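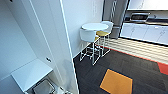
Nghĩa Bạch

En Farketik buscamos redactor o redactora de hardware para analizar fuentes de alimentación y cajas de PC. Tendrás que medir el ruido de 20 ventiladores por trimestre y encontrar adjetivos distintos para cada uno - «silencioso» ya está muy gastado.

Pedimos español impecable, soltura con el multímetro y cierta paciencia con los tornillos que sobran. Pagamos 300 euros por análisis publicado. Las luces de colores no cuentan como plus.

Incorporación en agosto. Envía dos textos y tu montaje más feo a la redacción.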